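Sorting the Cutlery Caddies
September 2024 | By Clementina Nogueira
4 comments | 8 shares

The shared kitchen at Trondstead is getting its spoons and chopsticks back in order before the fall suppers start. Over the summer the drawer next to the sink filled up until it would no longer close, and people began leaving utensils in mugs, on the windowsill and in the dish rack. Ermelinda Cunha and Kuldeep Bajpai have emptied the drawer, and from now on everyday spoons and chopsticks will stand in plastic caddies on the tables.

The brown see-through spoons go with the light wooden chopsticks. They are light, and we use them mostly for the children's table and for soup nights. Please put the spoons in with the bowls facing up.

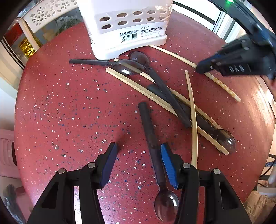 Can the wooden chopsticks go in the dishwasher?
Please wash them by hand. Use warm water and a little soap, then dry them with a towel before they go back in the caddy. Wooden chopsticks left to soak overnight tend to warp and should be thrown out.

The rest is more of a mix. Over the years people have brought in sets from home and left them behind, so we have black chopsticks, pale wooden ones, a few with patterns, and metal spoons. Kuldeep wanted to buy one matching set for everybody. Neelam Khurana priced it at 90 dollars, and the group decided to keep what we have and spend the money on a new kettle. If you recognize a pair as yours, take it home by the end of the month.
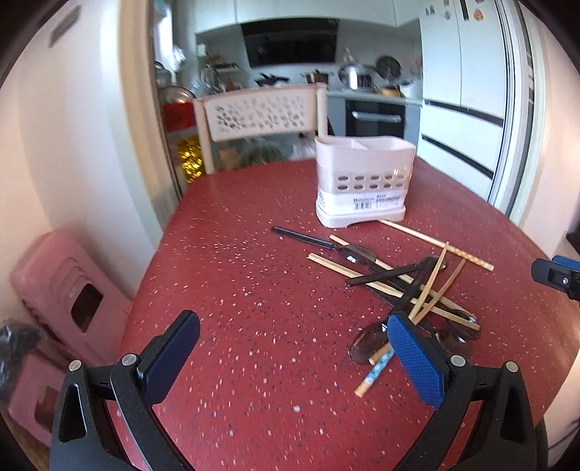 How should a divided caddy be filled?
Spoons go on one side and chopsticks on the other. Match the chopsticks into pairs first, and leave enough room to pull one pair out without lifting the rest. Singles go in the jar on the top shelf.

The caddies should be rinsed out every week, including the bottom, where crumbs and water collect. Ignacio Zúñiga has put a sign-up sheet on the pantry door. The job takes up to 30 minutes with the wiping down of tables. Forks and knives are still in the old drawer and will be sorted in February.

Contact: Trondstead Kitchen Group, ext. 664
© Trondstead Newsletter | Back to top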